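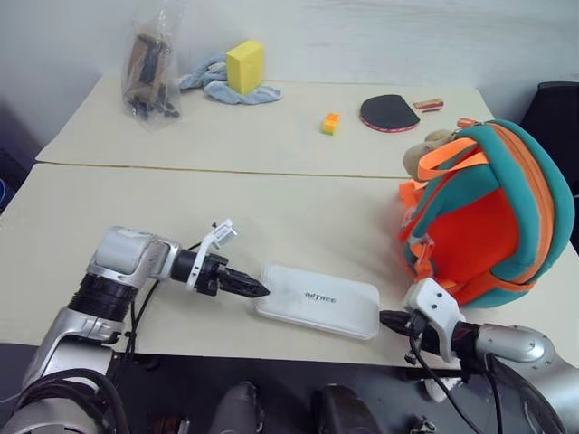 Your questions about the Kalleck Freezer Box

How does the box work?
Once a month we send you a box of cooked, frozen dinners, and you keep them for the nights when you've got nothing left in the tank. We cook everything in our kitchen at Otbridge, portion it up and freeze it the same day. You don't have to follow a plan or count anything, and you can have the lasagne three nights running if that's how your week is going (we've certainly done it).

How many meals do I get?
The standard box holds 19 dinners. We know that's a funny number, but it's what fits neatly in the freezer drawers most of our customers have, and it leaves you a few nights for leftovers, takeaway or a proper cook-up when you feel like one.

Will my kids eat it?
We hope so! The mild meals are marked with a green sticker, and the favourites by a long way are the chicken and corn pie and the little meatballs. If you've got a very choosy eater at home, tell us in the order notes and we'll leave out anything with visible onion — we've all been there.

How long do the meals take to heat?
Most go from freezer to table in around 40 minutes in a moderate oven, and you don't need to thaw them first. The soups and curries are much quicker in a saucepan with a splash of water.
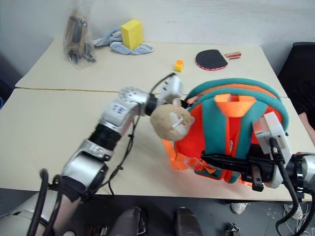

The pies are happiest in the oven, though, and the pastry does go a bit sad in the microwave, so please give them the time if you possibly can.

Where do you deliver?
Otbridge, Flullow and the farms along the road between them. Our driver is out from 3 in the afternoon, and if you won't be home, an esky by the front door does nicely.

Can I skip a month?
Of course you can. Send us a message before the end of the month and we'll pause your box, with no fee and no hard feelings. Plenty of our regulars skip January, when it's too hot to turn the oven on anyway.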